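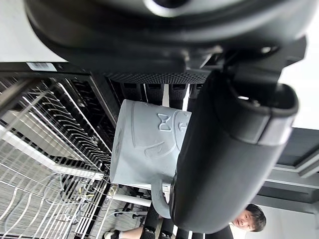
Piterwood Family Dental opens second office in Purves

2020-10-14

Families on the Purves side of the river will have a shorter drive to the dentist from now on. Piterwood Family Dental has opened its second office, in the old Wivusard shoe store on Urkiver Street, and the first patients were seen there this week.

The practice had been hoping to come to Purves for a good long while. When the staff went through their patient list in August they found 1,114 people with a Purves address, many of them parents bringing two or three children across the bridge after school (and anyone who has sat on that bridge at four in the afternoon will know what that means!).

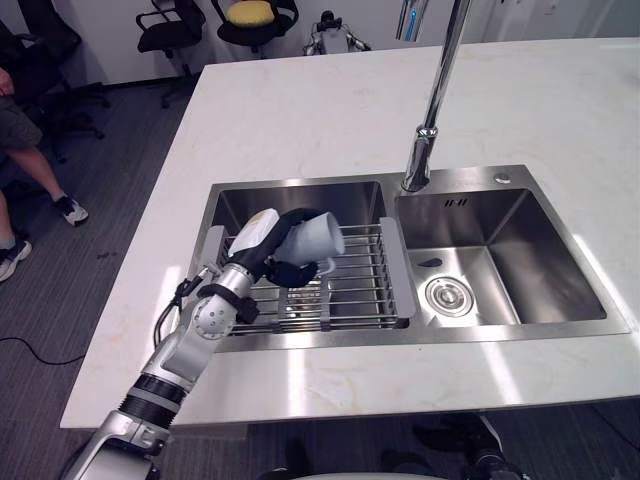 A double sink with a tall pull-down faucet.

The new office covers 3,000 square feet, all on one floor, with parking behind the building and a ramp at the side door. It has five treatment rooms, one of them set up for small children, and a quiet room for people who get nervous and would like a few minutes to themselves before they go in. Cleanings, fillings, crowns and dentures will all be done in Purves. Braces and oral surgery stay at the main office for now, though the practice says it would love to change that before too long.

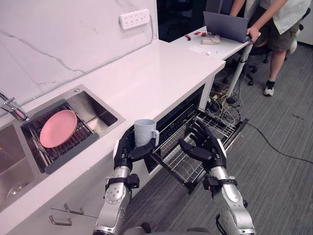 Visits are being spaced out this fall, so patients are asked to wear a mask, to call from the parking lot when they arrive and to come in alone if they can manage it. Children may of course bring a parent. The practice has already booked 307 checkups at the new address through the end of the year, and evening times are going quickly.

Current patients can ask to have their records moved over by phone or at the front desk, and there is no charge for switching. New patients of all ages are very welcome.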